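Lista de discussão: Manipulação Bimanual e Simulação
Assunto: Re: Resultados preliminares da tarefa de prato, conjunto Wokatach
Data: 08/12/2023

Prezados membros da lista,

Em resposta à consulta reproduzida ao final desta mensagem, a equipe do projeto Drumen encaminha esclarecimentos sobre a avaliação da política de manipulação com duas mãos multidedos. Todos os ensaios foram conduzidos no simulador Srour, sem execução em equipamento físico.

O conjunto Wokatach reúne 559 demonstrações teleoperadas em bancada de cozinha, das quais 34 foram reservadas para validação. A política recebe a vista superior da bancada e as posições articulares dos dois braços, e prevê trechos curtos de movimento para ambos. O braço que não participa da preensão também é controlado pela rede e deve permanecer fora da trajetória do outro.

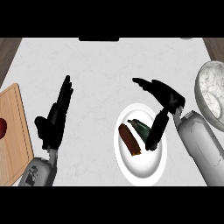

Uma mensagem enviada em maio pelo grupo Jasel já sustentava que a vista superior, sozinha, não basta para estimar o contato do polegar, pois a própria mão encobre o objeto no momento decisivo. O grupo recomendava acrescentar uma câmera de punho ou, na falta dela, o sinal de força das juntas.

A observação procede e foi incorporada ao protocolo. Na segunda versão do modelo, o esforço articular dos dedos passou a integrar a entrada, com janela de 2 segundos. Em 171 episódios de teste, com posições iniciais sorteadas, a maior parte das falhas remanescentes ocorreu com objetos alongados apoiados junto à borda interna do prato, caso em que o polegar tende a deslocar o alimento antes do fechamento dos demais dedos. As taxas por objeto constarão do relatório técnico, ainda em revisão interna.

Quanto ao atrito, informamos que o coeficiente do prato foi variado entre episódios, mas o da bancada permaneceu fixo. Reconhecemos a limitação e pretendemos corrigi-la na próxima rodada.

Atenciosamente,
Equipe Drumen
Grupo de Manipulação

> Prezados,
>
> Solicitamos informar (a) se o braço em espera é comandado pela mesma
> política ou mantido em posição fixa e (b) quais parâmetros
> de contato foram aleatorizados no Srour. Pedimos ainda que se indique
> se as demonstrações malsucedidas foram retiradas do treinamento.
>
> Cordialmente,
> Secretaria da lista

P.S.: Com relação ao último ponto da consulta, as demonstrações malsucedidas foram mantidas no conjunto, com rótulo próprio, e excluídas somente do treinamento.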